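Kit Kornent – bras, pince et caméra de poignet pour clubs et classes

Retour au matériel du club
Catégorie : manipulation
Niveau : à partir de la troisième, avec un encadrant
Disponibilité : prêt et location, jusqu'en juillet

Le Kornent est le kit que nous sortons le plus souvent des armoires, et de loin celui que les équipes rendent avec le plus de regret ! C'est un bras de table à pince deux doigts, livré avec une petite caméra fixée au poignet, un boîtier de commande et tout ce qu'il faut pour enregistrer des gestes puis les faire rejouer. Il a été mis au point au club de robotique de Planitz par Gerrit Nel et ses élèves, qui voulaient un bras assez solide pour survivre à une année scolaire et assez ouvert pour qu'on puisse mettre le nez dedans.

Et on y met le nez. Les doigts se démontent avec une seule clé, les capots se retirent sans forcer, et chaque articulation porte son numéro, le même que dans le logiciel. Une équipe qui débute arrive à piloter le bras à la main dès la première séance. Les suivantes sont consacrées à l'enregistrement, puis aux essais en autonomie – et là, en général, il faut mettre les gens dehors à l'heure de la fermeture.

Ce que contient la caisse

Un bras Kornent, portée 800 mm
Une pince à deux doigts noirs, courbes, finition mate
3 jeux de doigts de rechange
Une caméra de poignet avec son câble
Un boîtier de commande avec arrêt d'urgence
Une manette de pilotage
Le classeur Kornent (114 pages, fiches élèves comprises)

Le carton n'est pas fourni, et c'est pourtant lui l'accessoire le plus important de l'année. L'épreuve retenue pour le tournoi Castellanos porte sur la manipulation de grandes boîtes en carton ondulé : les saisir par un bord, rabattre les volets, les déplacer sans les écraser. Ça paraît tout bête sur le papier. Devant le bras, on découvre que le carton plie, glisse, fait ressort, et que deux boîtes de la même taille ne se comportent jamais pareil. Un vrai bonheur de projet, parce que les troisièmes y trouvent leur compte autant que les terminales.
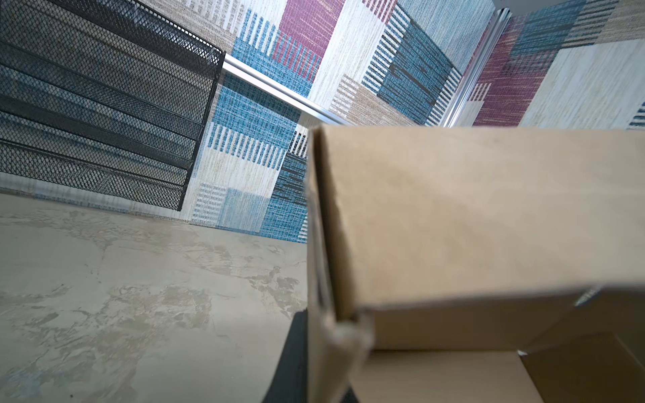

Le bord plié du carton et un doigt de la pince, vus depuis la caméra de poignet.

La caméra de poignet change tout pour ce genre d'exercice. Les élèves voient ce que voit la pince, au plus près de la matière, et comprennent vite pourquoi un programme hésite : un volet peut remplir une bonne partie de l'image à lui seul, et un bord très proche devient flou. Tolera Mekonnen, qui encadre l'équipe du lycée Tasinitz, fait travailler ses élèves sur les images avant même d'allumer le bras. Ils repèrent les arêtes, les plis, l'épaisseur du carton, puis choisissent leur point de prise. Son groupe a ensuite repris toute sa série d'enregistrements avec des angles d'approche plus variés, et le carnet de bord qu'ils en ont tiré est joint au classeur (merci à eux, il est formidable).

Côté logiciel

L'interface s'ouvre dans un navigateur, sans installation sur les postes. On y trouve le pilotage direct, l'enregistrement des gestes avec la vidéo synchronisée, et un éditeur par blocs. Les équipes plus avancées passent en Python et récupèrent leurs données dans un format ouvert. Les enregistrements restent sur le boîtier ; pensez à une clé USB pour les emporter.

Installation

Fixez la base sur un plan stable avec les deux serre-joints, côté câble vers le mur. Dégagez la zone autour du bras sur toute sa portée. Branchez la caméra avant la mise sous tension, sinon il faut redémarrer le boîtier. L'arrêt d'urgence reste à portée de main de l'encadrant pendant toute la séance.

Entretien

Un chiffon sec sur les doigts après chaque séance de carton : la poussière de papier se glisse partout. La vitre de la caméra se nettoie au tissu microfibre. Si un doigt commence à patiner, changez le jeu complet et remettez l'ancien dans le sachet marqué « usé ».

Réservation

Le prêt est ouvert aux clubs et aux classes inscrits au tournoi Castellanos, pour une période de 3 semaines renouvelable si personne n'attend derrière. Les autres groupes peuvent louer le kit en dehors des semaines de préparation. Retrait et retour à l'atelier de Planitz, à partir de 16 h 30. Indiquez dans votre demande le nom de l'encadrant, le nombre d'élèves et le type de table dont vous disposez.

Voir aussi : doigts de rechange Kornent, serre-joints de table, règlement du tournoi Castellanos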